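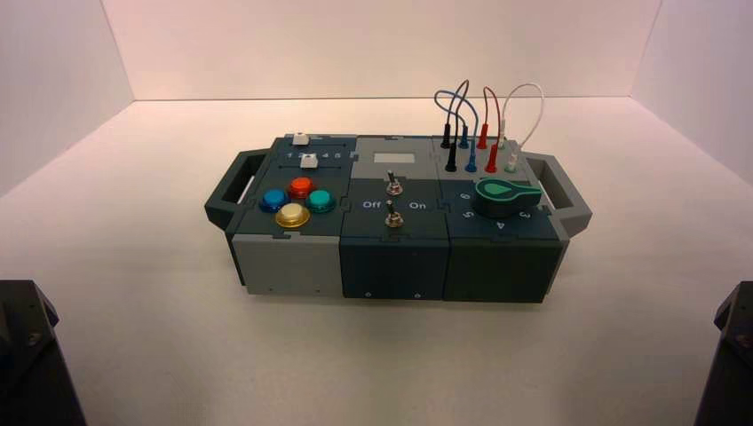 Control box on the table, with buttons, toggle switches, cables and knob

4.2 Running the panel chores

1. Set the Nendby box on the table with the sliders to the left.
2. Press each of the four round buttons once.
3. Move the lower slider to 5.
4. Flip both toggle switches.
5. Unplug one cable and plug it back in. Allow 90 seconds.
6. Turn the green knob one position.

Note: Buttons pass in most runs. Plugs do not – expect 20 good insertions out of 70. A person is still faster at this on a shop floor.

Caution: Keep hands off the table until the arms have parked.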